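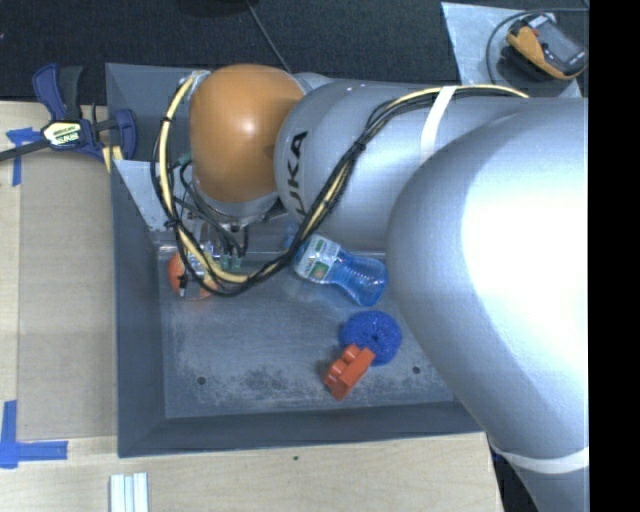 How do I get rust stains out of a light wooden table without sanding it right back? I bought a second-hand one in Clallow for 15 pounds and it spent the winter in the shed with paint tins on it. The top is pale, much like the light wooden table under the grey metal tray in the photo, so every mark shows. There are two brown rings and a darker patch near one end. I have tried washing-up liquid and a scouring pad, and all that did was raise the grain. I don't know what wood it is. It may have been waxed at some point but I can't find any shine on it now. I would like it ready for the kitchen by the end of May.

Petrică Ardeleanu, Clumenville
12 May 2021

Darius Barbu
Oxalic acid. It is sold as wood bleach or in crystals, and most hardware shops have it. Clean off any wax first with white spirit and let the top dry overnight, or the acid won't soak in evenly. Mix it as the packet says, in a plastic tub, and wear gloves and glasses. Brush it over the whole top — if you only do the rings you will end up with pale rings instead of brown ones. Leave it for 15 minutes, then rinse with plenty of clean water and wipe dry.
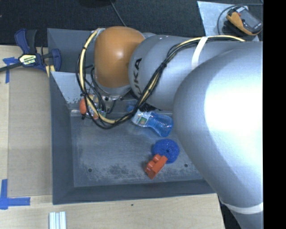

You may need a second go on the darker patch. Let it dry for a couple of days before you judge it, as damp wood looks darker than it is. The grain will be rough again afterwards, so a light rub with fine paper is hard to avoid, but that is a long way short of stripping it. Don't breathe the dust, and wear a mask when you rub it down. Then oil it or put on a hard wax.

Nedelcu
lemon juice and salt worked on mine, left it on for an hour. Only a small mark though. Would try that first as its cheap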